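Dutness (garment sorting method)

Dutness is a method for training robot arms to separate and pick up clothing from a mixed pile. It was developed at the Gotavix laboratory in Brestine and belongs to the wider field of imitation learning, in which a robot's control program is built from recorded human demonstrations. The method is named after the district in which the laboratory stands.

Background

Clothing is difficult for robots to handle. A garment has no fixed shape, and its folds may hide a sleeve, a zipper or the whole of a second garment. Earlier systems commonly looked for a single best grasp point from overhead and then carried out the motion without further correction. Errors were frequent where items of similar color overlapped.

Dutness instead divides each pick into an approach stage and a contact stage. During the approach, the program relies mainly on a fixed view of the workspace. In the contact stage, greater weight is given to a camera near the gripper, where the boundary between neighboring fabrics fills much more of the image.

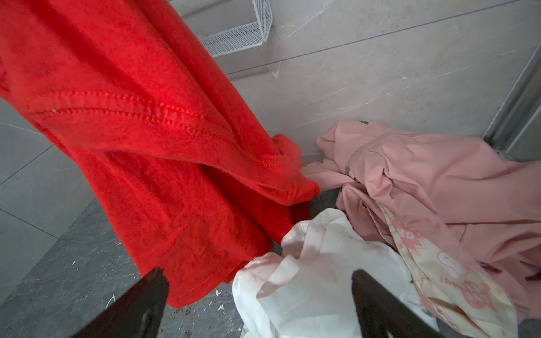
Equipment

The published setup uses two arms on a shared rail, each fitted with a parallel gripper. They face a tiled booth built around a metal frame, with a wire basket on the back wall. Garments are placed on the floor in a heap, and their arrangement is changed before each recording. Operators guide the arms from a separate station, and the joint positions are stored together with the camera images.

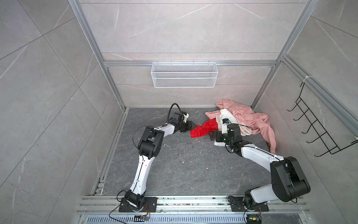

The two-arm workspace, with red, white and pink fabrics on the floor between the arms and the back wall.

Training and results

The main training set contains 1216 demonstrations. Recordings in which a gripper closed on more than one garment were kept and labeled as failures, and the program learns from them when to release and try again.

In the laboratory's own tests, the method separated a single garment on the first attempt in 67 percent of trials. A version trained without the gripper view reached 39 percent. Most remaining failures involved thin printed fabrics lying beneath heavier items.

A later variant, known as Thammasiri, adds a short lifting motion before the final grasp. It has been tested only on piles of four garments or fewer.

See also

Imitation learning
Deformable object manipulation
Bimanual robot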